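Brosora Trousers: two-arm folding recordings from a home workshop
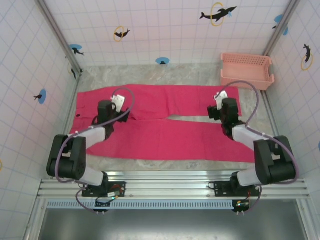 Both grippers over the upper leg of the magenta-red trousers, seen from the fixed camera.

Version note: text last revised Jun 6, 2018. The recordings themselves have not changed since April.

Hello, and thank you for stopping by. This folder holds the recordings made with Brosora, a pair of small robot arms built in a spare room and bolted to a rail, whose one ambition in life is to fold the washing. Trousers came first and have stayed in front ever since. If you have built something similar, or are halfway through building it and wondering whether other people's arms also drift to the left as the evening goes on, I hope there is something in here you can use.

I should say at the start that I do this at home, in the hours after tea, and the card is written in the same spirit. Where I know a thing I have put it down plainly. Where I have only a hunch, I say so.

What is in the download

There are 1211 episodes. An episode starts with a garment lying on the work floor and stops when I let go of the controls, whether the fold came out well or not. I recorded 1541 altogether and took out the ones where the video file was damaged, or the joint log stopped early, or I had knocked something with my elbow and spoiled the start. Failed folds were left in on purpose. Please don't assume that every episode ends with a tidy parcel of cloth, for a good many end with something closer to a knot.

Of the 1211, 864 are trousers. The rest are tea towels, pillowcases and a few T-shirts, which I recorded whenever I was tired of trousers. There are 26 different garments in all, and each one has its own short name in the garment list, so you can hold a few back for testing if you like to do things properly.

The folders go like this:

video/ holds one file per episode from the fixed camera
joints/ holds the joint positions for both arms, one text file per episode
notes/ holds my own remarks, where I made any
garments.txt lists every garment with its colour, size on the label and fastening
splits/ holds the training and testing lists I use myself
tools/ holds the player and the script that lines up video with joints

Episode names begin with the garment name, then a running number. The numbers have gaps in them where episodes were removed. I thought about closing the gaps and decided against it, as my paper notebook uses the old numbers and I would have been lost within a week.

The build

The frame is silver aluminium extrusion, several lengths side by side, with the two arms standing on the near edge and reaching forward over the work. Each arm sits in a black bracket. The links are white, the elbow joints and grippers are black, and the gripper fingers are white too, which turned out handy when I wanted to pick them out against dark cloth and much less handy over the pillowcases.

The purple cables run from the grippers back towards the bases in a big loose loop. I used to have them tied down neatly along the links, and they looked lovely, and the wrists pulled against them every time an arm stretched out to the far side. Leave more slack than looks sensible. If you copy only one thing from this build, let it be that.

The small circuit boards hang below the rail near each base. I put them there so that I could see the lights without leaning over the cloth. Plosine is the name of the control program that talks to them, and it lives in its own folder with its own instructions. It is a plain sort of program. It reads the controls, sends the positions, writes a line to the log and goes round again. You don't need it to use the recordings, only to drive a pair of arms like mine.

The floor of the work area has a grey marble pattern, and there are three white walls with pale blue grid lines round it. The walls also carry decals of dolphins, yellow rings and blue circles. If you are training anything that looks at the whole picture, bear in mind that the background is busy and that it is the same background throughout, so a model can learn to lean on it. When I shifted the camera a little as an experiment, my own model went badly astray, and I suspect the dolphins had become part of how it judged where it was. That is a hunch and I haven't tested it with care. Cropping to the floor helped.

The pink basket at the back right stays where it is during trouser episodes. It was meant as the place to drop finished folds, and I do have plans for that, but none of the recordings in this version uses it. Treat it as part of the furniture.

How the recordings were made

I drive both arms by hand, with a pair of smaller arms on the bench that the big ones copy. It takes some getting used to. My early episodes are slow and full of little pauses where I was trying to remember which hand did what, and the later ones are a good deal smoother. The running numbers are in time order, so if you want only the better driving, start from the higher numbers and work down.

For trousers, the garment is laid flat across the floor with the waistband to one side and the hems to the other. The usual method is to take hold of one leg near each end, lift it, carry it across and lay it on the other leg. After that comes the fold from hem to waist, which is harder than it sounds with two pinching fingers and no palm. I didn't straighten the cloth perfectly before each start. Real washing doesn't lie perfectly straight, and I wanted a bit of that in the data, so you will find one leg reaching further than the other, and waistbands that sit at a slight angle.

The bright trousers are the ones I used most when setting up. They show up well against the grey floor, which makes it easy to check whether the tool for finding the edges of the cloth is doing its job. Black trousers are another matter. Shadows from the grippers fall on the cloth and on dark fabric they are very hard to tell from creases.

The remarks in notes/ are for people to read and were never meant to be labels. They say things like "left finger slipped twice, got it in the end" or "gave up on this one, supper". A few are blunter than that, and I have left them alone.

Starting up

If you only want to look, open tools/player and give it an episode name. It shows the video with the joint positions drawn as lines underneath, and you can step along with the arrow keys.

If you want to train, run the line-up script first. The video and the joint log were started by two separate programs, and they do not begin at quite the same moment. The script finds the offset from the first clear movement of the left arm and writes a matched copy. It leaves the originals alone. Check a handful by eye afterwards, especially among the T-shirts, where I sometimes moved the right arm first and confused it.

Zoëga is my own training setup, and its settings are in splits/ next to the lists. The two dots over the e have caused trouble on one of my machines, so the folder is spelt without them. It learns to copy the driving from the video and the joint positions together. On the garments it has met before it makes a fair attempt at the first fold. On the held-back ones it reaches for roughly the right place and then dithers, opening and closing its fingers over the cloth in a way I find rather touching. I haven't put a score here. I marked the folds by eye, on different evenings and in different moods, and I wouldn't trust the number myself.

Known faults

The left arm sags slightly when it is fully stretched, and the log records where the joint was asked to go as well as where it reported being. Use the reported column if you can.

Some videos are a touch darker than others. The light in the room was changed partway through and I didn't write down the episode. I am sorry about that one.

In a small number of tea towel episodes the garment name is wrong, two of the towels being so alike that I mixed them up. Those I caught have been put right and are listed at the bottom of garments.txt.

There is no force reading of any kind. The grippers know how far closed they are, and you can guess a little from that, but a finger shut on thin cotton looks nearly the same as a finger shut on air.

What it is good for, and what it isn't

I would be pleased to see it used for learning to copy, for testing ways of finding cloth edges, or for teaching somebody how such recordings are put together. It all comes from one rig, one camera and one driver with a stiff right thumb, so please don't take it as a fair picture of folding in general. I wouldn't run anything trained on it near people without an off switch in reach.

Use and sharing

You may copy it, change it, and pass it on, for study or for your own projects, so long as this card travels with it. If you mend something, I'd love to have the mended version back.

What comes next

The next rig is called Tristia, after the mood I was in when the first set of brackets arrived with the holes in the wrong places. It will use the same rail and a second camera looking straight down, and I mean to start with shirts that have buttons. The recordings will go in a folder of their own, with the same layout as these, so the player and the line-up script should work on both.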